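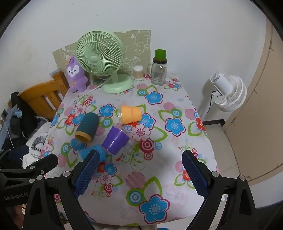

The green fan on its flowered tablecloth, August.

So I sold the Woltier. If you've been reading for a while you know I've threatened to do this every summer since I bought it, and every summer I'd take it out one warm evening with the windows down and forget all my complaints by the second stoplight. Well, this time the ad went up and a very nice retired machinist drove over with cash in an envelope, and that was that.

For anybody new, the Woltier is a small two-door hatchback, the kind with a hood you could set a dinner plate on and not much room left over. Mine was the base model with the four-speed, crank windows and a heater that had two settings, off and Sahara. It made 50 horsepower when it left the factory and I'm sure a few of those had wandered off by the time I got it. Going uphill on the county road with a passenger meant third gear and an apology to whoever was behind me!

I loved it though. I loved the skinny steering wheel, and the way the door shut with this tinny little clack, and how you could see all four corners of the car from the driver's seat. Try that in anything new. My sister's crossover has a camera for everything and she still parks like she's docking a ferry.

What did it in was the wiring. I've done brakes, I've done a clutch (once, in the rain, never again), and I rebuilt the carburetor on my kitchen counter with a library book propped against the toaster. But electrical gremlins make me want to lie down. The turn signals would quit whenever the headlights were on, unless you also had the blower running, and I spent 17 evenings chasing grounds before I found a splice some previous owner had made behind the dash with what looked like speaker wire. I fixed that and the fuel gauge died. Of course it did.

Kurniawati Wijaya, who runs the spring swap meet and has owned four of these things, told me to pull the whole harness and start over. She even had a used one in her garage she'd let go for $350, which is a fair price if you've looked at what the mail-order places want. I thought about it for a week. Then I looked at my car, and at my knees, and I wrote the ad.

Now the part you're all going to yell at me about. I bought a Brirel.

I know, I know. I've said some things about Brirels on this very blog. I called the wagon "a filing cabinet with a glove box" and I stand by it, mostly. But mine is the sedan, the older body with the round taillights, and it's a completely different animal to drive. It's heavier for one thing. I looked it up and it comes in at 2040 pounds, so by old small car standards it's practically a bus. You feel it in the parking lot, where there's no power steering to help you out, but on the highway it just sits there and hums along. I drove it home with the radio on and could hear the radio. Big moment for me.

The engine is nothing special and I mean that kindly. It starts, it idles, it doesn't leak on the driveway. The seats are saggy on the driver's side and there's a crack in the dash right over the speedometer. Some rust in the trunk under the spare, which the seller showed me himself before I asked, so points to him. The second-gear synchro is tired, and if you rush the shift it lets you know.

First job is tires. The ones on it have plenty of tread but the sidewalls look like an old garden hose, and I'm not going near the highway again until they're gone. After that I want to get to the cooling system, new hoses and a proper flush, and then see about a cushion for that seat. There's an upholstery place out past Lau that does bench seats pretty cheap if you bring them the frame already stripped.

My plan is to have it ready for the Warden hill run. I'm not entering it for time, don't worry, I just want to get up there without boiling over like I did in the Woltier two years running. If anybody has a spare left rear window crank in black, please leave me a comment. Mine is a pair of locking pliers.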